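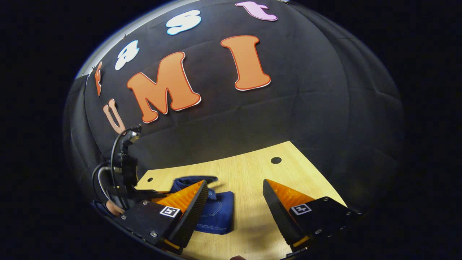

Getting gripper width out of the finger tags, step by step

Last updated in April, for Skunditz 4 and later

Gripper width is my favorite channel in the whole dataset. It costs nothing extra to record, it comes straight out of video you already have, and a policy trained without it will happily wave its fingers over a pair of jeans all day. So let's get it right!

We'll go from a raw fisheye recording to one clean width value per frame, using the square tags on the two fingers. You need Skunditz installed, a calibrated lens file, and one session of demonstrations. I'm using the denim folding set from Stotunden, but any session where both tags face the lens will work.

Step 1. Check your lens file

Open the session and run the undistort preview. Look at something you know is straight, such as the far edge of a table. It bows a lot in the raw view, and in the preview it should come out straight or very close to it. If it still bends, stop and fix the calibration first. Everything after this step depends on it, and a bad lens file gives you widths that look fine near the middle of the range and drift at both ends, which is miserable to debug later.

Step 2. Detect the tags

Run the detector on the raw frames, then undistort only the corner points. I used to undistort whole frames first and it was painfully slow – corners alone are enough. Set the dictionary to whatever you printed, and enter the tag size as the length of the black square, leaving out the white border. (I have made that mistake twice.)

My test recording has 2734 frames, and the detector missed at least one tag in 43 of them. That's a good result. If you are losing many more than that, look at your exposure before you touch the detector settings. Black fingers on a pale tabletop push auto exposure around, and the white part of the tag can blow out.

Step 3. Turn two tags into one number

Each detected tag gives you a position in the camera's coordinates. Take the left and right tag positions and keep only the sideways component of the difference. Resist the urge to use the full 3D distance! Depth is the noisiest part of a small tag's pose, and it will leak straight into your width.

Next, subtract the closed offset. Record a few seconds with the fingers fully shut and nothing between them, take the median, and store it as width_zero in the session file. Do this again every time someone takes the fingers off.

Step 4. Fill the gaps

Short gaps are fine to interpolate. I allow up to 4 frames in a row and use a plain straight line between the good values. Anything longer gets marked invalid, and the loader skips those windows in training. Please don't smooth the signal before you do this, or a single bad detection gets smeared across its neighbors and you can't find it anymore.

Step 5. Look at the plot next to the video

This is the fun one. Open the Fiore viewer, put the width curve under the video and scrub through a grasp. The curve should drop as the fingers close and then flatten out above zero when there is cloth between the pads. Folded denim is thick enough that the plateau is easy to pick out – a single layer of thin cotton is much harder to tell apart from an empty close.
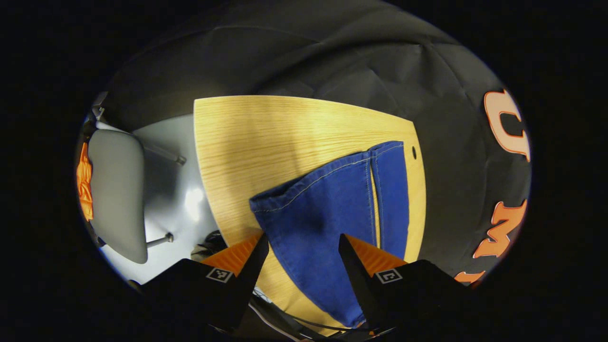
Vittoria Sorrentino wrote in to ask whether the plateau can be trusted as a grasp label. Her soft pads give a little when she squeezes hard, so two grasps on the same fold ended up with different widths, and she now uses a threshold for "holding something" and ignores the exact value.

I like that a lot, and I've switched to it for the Flerstead sessions too. Set the threshold per material, and require the width to stay steady for a few frames before you call it a grasp.

Step 6. Export

Run the export with the width channel turned on and check that it has the same length as the pose channel. If they differ, the usual cause is a dropped frame at the start. I train on the first 40 demonstrations before processing the rest, just to see that the predicted width moves at sensible times.

Next page: lining up width and pose timestamps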